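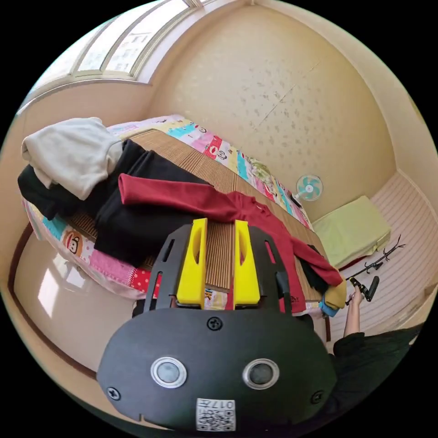 Can I be kept out of a grievance meeting because I'm only a witness?

Posted by Leradley

I work for a mid-sized distributor with 75 people on site. In May a coworker filed a written grievance against our shift supervisor over how overtime was handed out and how he talked to people who turned it down. I was named in the grievance as someone who saw two of the conversations.

HR called me in for an interview with 24 hours' notice. I gave my account and they typed it up. When I got the typed version back, two things I had said were missing and one sentence had been softened. I said he told her she would be "off the list," and the statement says he "discussed her availability." They asked me to sign by 4 p.m. the same day. I haven't signed.

I then asked if I could sit in on the meeting where they go over the evidence with my coworker, and was told no. I also asked if I would find out the outcome and was told that was confidential.

Is that normal? And what do I do about the statement? The handbook has a section on grievances but it is nine lines long and says nothing about witnesses.

No union here. Private company.

Henk Martens

I did HR investigations for a long time before I retired, so I'll take these in order.

Being kept out of the meeting is normal. A witness gives evidence and then steps away. If you sat in and heard what the others said, anyone who wanted to challenge the findings could say your account had been influenced, and that would hurt your coworker's case.

Not being told the outcome is also normal. The person who complained should usually get some kind of answer, although it may be short on detail if discipline is involved. Witnesses are often told only that the matter has been closed.

The statement is a different thing. Do not sign a version you think is wrong. Ask for it in a form you can edit, or print it and mark the corrections by hand with your initials and the date next to each one. Put the exact words back in where you remember them. "Off the list" and "discussed her availability" don't mean the same thing, and a decent investigator would want the first one. It may be an innocent mistake. People typing up notes tend to turn speech into office language and don't notice they have changed the meaning.

Then send a short email to whoever interviewed you, something like:

"I've attached the statement with my corrections. I'm happy to sign this version. Please confirm it will replace the earlier draft in the file."

Keep a copy of the original draft, your corrected one and the email. If company policy bars you from sending documents home, write your own dated notes of what you said while you still remember it, and keep those.

On the deadline, ask for one more working day in writing. I never refused that to a witness and I can't think of a good reason to.

Verschueren

just don't sign anything. they will do what they want anyway. my last place had an "independent" investigator who turned out to golf with the plant manager

Amber Hermans

I'd go with Henk's answer over refusing outright. If you don't sign at all, they can write "witness declined to confirm statement" and your account may carry less weight. A corrected and signed statement is harder to set aside.

Two things to add. Check the handbook again for a retaliation paragraph. In ours it was in the conduct section, nowhere near grievances. If it covers witnesses, save that page. After that, write down any change to your shifts or duties, with the date, even a small one.

Also ask who is making the decision. At my company the person who did the interviews wrote a report and a different manager decided. If the supervisor's own boss is doing both jobs, your coworker can object to that. She should be the one to raise it, and before the decision comes out if she can.

Rules on this vary by state, so if your hours get cut or you get written up, talk to an employment lawyer or your state labor office.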